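About us

Hi, and welcome to Halten! We're a small workplace kitchen and canteen firm, and I run the Likton site, where we look after the cups, mugs and tables for 135 people on a busy day. I started on the washing-up eight years ago, so I've got opinions about mugs.

When we began bringing in robot arms last July, the first thing everyone asked me was whether they'd still have a job. Fair question! All 23 of us are still here, but the work has changed a fair bit. Less wiping and stacking (my wrists are very grateful), more checking, sorting out muddles and chatting to the people we feed. Two of the team from our Tveit kitchen now teach the arms new jobs, and neither had touched anything cleverer than a dishwasher before.

Our practice bench is where new tasks get tried, with ordinary bits and bobs like cups, a sponge and a cloth.
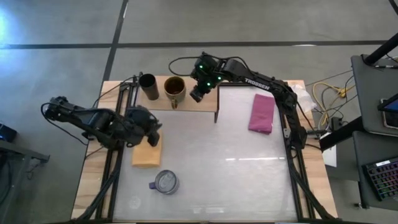

We also changed the rota, so the late shift finishes 40 minutes earlier, and Friday afternoons are kept for training. Anyone can stop a trial if they don't like the look of it. Our Brokis kitchen is next, and if you work there, come and have a go before we start!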